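Cooking during a kitchen remodel - what did you use?

Home Improvement > Kitchens > General

marlpit
Our range goes out on 23rd April and the new one doesn't come until the cabinets are in. The contractor in Irkley says five weeks. My neighbor used the same outfit and says plan on eight. We will have the dining room, one folding table, the fridge and the bathroom sink. Two adults and a teenager who eats all day.
I have $251 set aside for takeout and that's it. What did people cook on? I already own a microwave and a toaster. I don't want to buy a pile of gadgets I'll never use again.

tin_roof_gal
Did this in February. Single induction burner, one good skillet, one pot with a lid. That was the whole kitchen. Pasta, eggs, soup, rice, chili. You can make nearly anything if you don't mind doing it one pot at a time.
Buy paper plates. I felt bad about it for the first week and then I stopped feeling bad. Washing a skillet in a bathroom sink is awful and you will only want to do it once a day.

hobbs_lane
Slow cooker. Set it up before work on the porch or in the garage so the house doesn't smell like pot roast. Line it with the bags.
I would skip the burner. Grease on the dining room walls, and you have drywall dust going everywhere as it is.

tin_roof_gal
A splatter screen takes care of most of the grease. And a slow cooker is no help when you get home and forgot to start it.

hobbs_lane
So don't forget to start it. We ate out of ours for seven weeks.

quarterround
Check your circuits before you buy anything. Find out what's on the dining room breaker. In an older house it's often shared with the living room outlets, and if your fridge has been moved in there too, you're already carrying a load. Burner plus microwave plus fridge on 15 amps will trip it every time.
Also ask the electrician which days the power will be off. Ours didn't mention it and we lost a chest freezer of food.

marlpit
Good point about the fridge. It is going in the dining room. I'll flip the breaker tonight and see what dies.

ellsworth_b
Second the circuit advice. Look at the wattage on the bottom of anything before you plug it in. Our burner pulled too much for the room we were in, so we ended up using mostly things at 800 watts or under and never tripped anything after that.
We were in Cellham, in a rental with one counter, so this was more or less how we lived already. What worked for us was cooking big on the weekend at my sister's place and freezing it flat in bags. Then it's only reheating.

dovetail_76
Going to disagree with most of this. We bought a burner, a slow cooker and a toaster oven and by week three we were eating cereal. You get tired. There's dust on everything and someone is in the house at 7 am running a saw. Raise the takeout budget and be realistic. We spent $951 on food we didn't cook and I don't regret a dollar of it.

hobbs_lane
That's a month of groceries for a lot of people.

dovetail_76
I know what it is. I'm telling the OP what happened.

marlpit
We don't have that to spend, but I get it. Cereal will be in the rotation.

pantrymoth
Add steaming to the list. It doesn't spatter, there's no fat in the air, and cleanup is pouring out water, which you can do in a bathroom sink. A plug-in steamer pot takes up very little of a folding table. Dumplings, broccoli, eggs, fish if you can stand the smell in your dining room. Frozen buns are the easy one for a teenager.

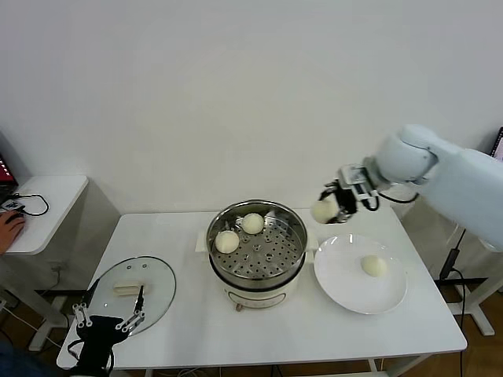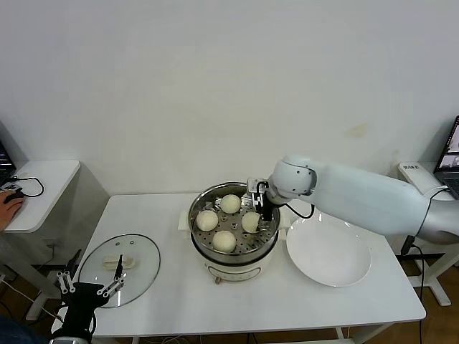
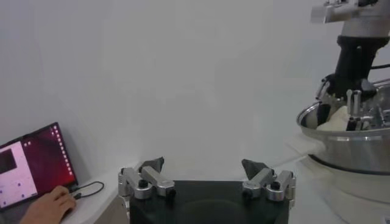 Keep the food spaced out so the steam gets around it, and top up with hot water if you're doing a second batch. Same rule as quarterround gave, don't run the microwave while it's going.
The other thing I'd do is set up one plastic tub for clean dishes and one for dirty, both with lids. Sanding dust gets through a closed door and a sheet of plastic. Keep the lid on the clean one even when you think they're done for the day.

tin_roof_gal
Lids, yes. We had grit in our coffee mugs for a month.

quarterround
Which range are you getting, by the way? If it's the Rota, confirm the delivery date yourself. Ours got pushed back twice and the contractor found out after we did.

marlpit
It's a Sorrentino, gas. They have it in the warehouse, supposedly. I'll call and check.
Update on the breaker: the dining room is on with the hallway and half the living room. The fridge is going in the mudroom now.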